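Threads > Local news > Ostham

We use cookies to remember your settings. Accept / Manage

February
By Eleri Humphreys

Evening all. A longer thread than usual, so do put the kettle on. Many of you will have heard by now that someone sprayed paint across the front door of the Ostham mosque overnight. I've been down there most of the day.

It was found just before the dawn prayer by Nurhan Akyol, who unlocks the building. She rang the police, then her sister, then (bless her) the vicar at Te Moana Road, who came out in his slippers.

I won't repeat the words here. They were nasty and badly spelt, and the children going in for class didn't need to see them, so a bedsheet was hung over the door until officers had taken their photographs.

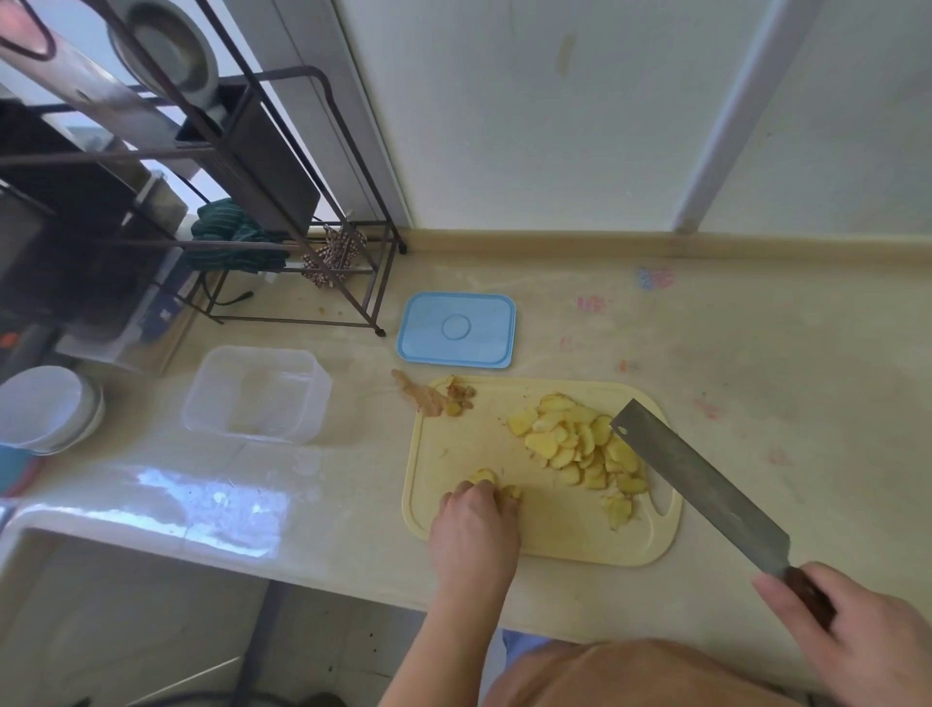 Is the mosque still open? Prayers are going ahead as normal, and the side entrance on Brekavell Lane is the one to use until the door has been repainted.

By teatime 37 cards had come through the letterbox, and I read a good few of them with Nurhan, both of us a bit wobbly by the end, I don't mind saying!

Police would like to hear from anyone who was near the lane after 3 in the morning, or who has a doorbell camera facing that way.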